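[demo-collection] Re: wrist camera vs. room camera for box tasks
From: Yeshi Derese
To: demo-collection list
Date: 3rd August

Ruan Le Roux wrote:

> We are teleoperating a single arm on a lid-closing task and the policy
> keeps stopping short of the flap. Replay of the operator's commands is
> fine. My guess is that the wrist view is too poor to learn from, and I
> am tempted to drop it and train on the room camera only. Has anyone
> compared the two? Also, does it matter how much other stuff is on the
> table? Pravesh cleared ours completely before we started.

Ruan,

I would not drop the wrist view yet. We ran a comparison in April with the Predetti controller and 2079 demonstrations, all by remote control, no hand guiding. Room camera only was worse on anything that needed contact with a thin edge. The arm got to the correct area and then closed in the wrong place. Adding the wrist stream back fixed most of that. What did not help was wrist only, which lost track of the box whenever cardboard filled the image.

Before you change the inputs, check three things.

First, latency between streams. Ours were offset by 7 frames for the first week and the symptom was the same as yours: the arm halts early, with the fingers still open. Mpho Venter found it by tapping the table with a finger in view of both cameras and comparing the timestamps. If your logger stamps on write instead of on capture, you will have the same problem under load.

Second, the operators. Two people can both succeed at the task and still teach different things. Wanpen comes in low and pushes the flap from the side. I come in from over it. Mixed together without a label, the policy averages us and goes somewhere in between, where there is nothing to push. Either pick one approach and write it down, or condition on operator. We now do the former.

Third, idle time. Operators stop to look before contact, and the pause goes into the data as an action. Trim it. We cut any pause longer than 2 seconds, but keep the last few frames before the fingers move.

Views from our setup, two from the room and two from the wrist:

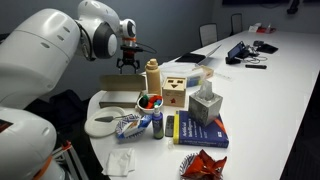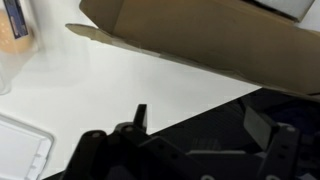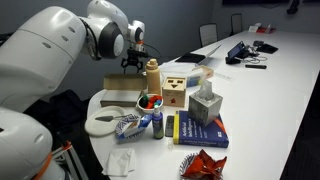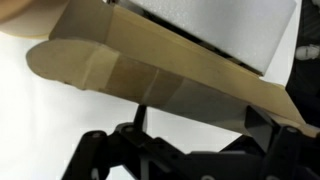 On clutter, my advice is to put it back before you collect any more. A policy trained on a bare table learns that the only brown thing on a white surface is the target, and it will fail on the first day someone leaves a cup out. In both room views the open box shares the near end of the table with a tall beige bottle, a shape-sorter cube, a bowl of toy pieces and a tissue box, and we move such items between episodes so that none of them becomes a landmark. Leave the things at the far end alone unless your crop includes them. We shuffle after every 16 episodes, which is a compromise – more often would be better, but the operators complain and the resets get sloppy.

One caution on exposure. A white table will push the wrist camera toward washed-out backgrounds when it looks across the surface. Lock exposure and gain with the gripper at the contact pose, not at home, and leave them locked for the whole session. Auto exposure cost us a day of data on the Rampersad task.

If you can send me two or three failed rollouts with raw timestamps, I will run them through our alignment script. Please send the original logs. The Utico export drops the capture time.

Yeshi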